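Chapter 4
Pattern and Surface

Most rooms have more pattern in them than people notice. Wallpaper, tile, stone and cloth all repeat or vary in some way, and the eye uses this to judge how large a space is. In this chapter you will learn to name a motif, find its repeat and choose a surface to go with it.

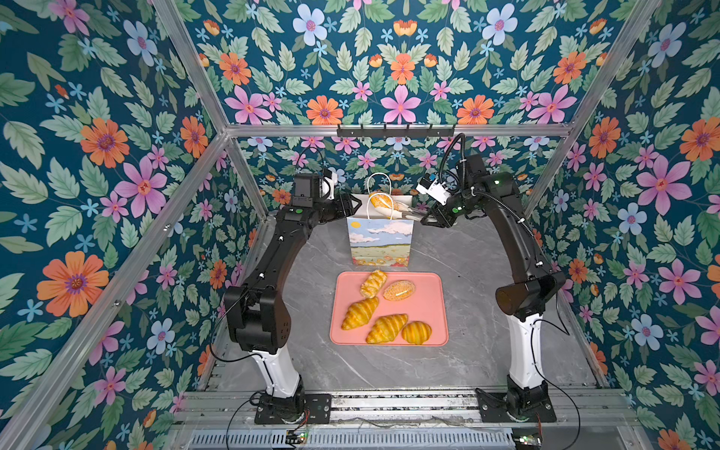

Figure 4.1 Floral wallpaper on a deep teal background, with a gray marble-patterned tabletop.

A large motif draws attention first – small ones fill the ground between. Before you read Section 4.1, pick one wall at home and sketch its pattern. Keep the sketch for Exercise 3.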